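Setting up and looking after the wrist camera on the bench arm

Starnwood workshop notes, bench cell 4

These notes cover fitting the wrist camera, checking that it sees what it should, and the cleaning that keeps it that way. Allow an hour the first time. You will need a 2 mm hex key, a lint-free cloth, lens cleaner, a short steel rule and the foam cubes from the drawer under the bench.

Before you start

Send the arm to its park position and press the stop button on the Luvex controller. Wait for the amber light. The joints hold on their brakes, but the gripper does not, so take anything out of the fingers first.

Fitting the camera

Slide the camera into the Hirvonen bracket with the cable exit facing the forearm. Put in both screws finger tight, then nip them up a little at a time, swapping from one to the other. The bracket is printed and will crack if you lean on it.

Run the cable through the two clips on the wrist and leave a loop of 42 mm before the first clip. Turn the wrist by hand through its full range, both ways. If the loop goes tight at either end, pull a bit more cable through and try again.

Plug in, release the stop button and open the camera page on the controller. If the page stays grey, unplug the camera, count to ten and plug it back in. An old cable is the usual culprit.

Setting the view

Jog the arm over the gridded mat and bring the wrist to a height of 348 mm, measured with the rule from the mat to the underside of the bracket. Scatter a few foam cubes and one or two other things from the drawer. Leave some cubes touching and at least one on its own, turned at an angle to the grid. Open the gripper fully and look at the live view. 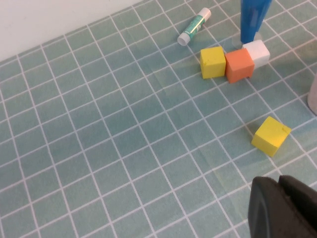 Live view with the gripper open. The fingers come in at the bottom right, close to the single yellow cube.

Check the corner first. Both fingers should show. If you can only see one, slacken the bracket screws, rotate the camera slightly towards the gripper and tighten again. The grid will run at a slant and the squares will look smaller further away. Leave it like that, as the mat calibration takes it out later.

Next, look at cubes that are touching. You should be able to tell where one stops and the next begins. If the edges smear together, turn the focus ring a hair at a time until they sharpen. Lock the ring with a dab of thread paint.

Shiny patches on the mat are all right as long as the white lines still show through them. If the lines wash out, drop the exposure from the default to 14 and look again.

Saving the calibration

Clear the mat. On the controller choose Tools, then Mat, then Learn. The arm visits four places and stops over each one. Keep your hands off the bench while it does this. When it finishes, save under the cell number and the month, for example cell4-may.

Routine care

Wipe the lens every morning before the first run. Wash the mat weekly with warm water and a drop of Fodum cleaner, and let it dry flat. Swap any cube that has gone crumbly. Small nicks do no harm.

If the arm starts closing to one side of a cube, check the bracket screws before you touch any settings. Redo the calibration after any knock to the wrist or a change of fingers.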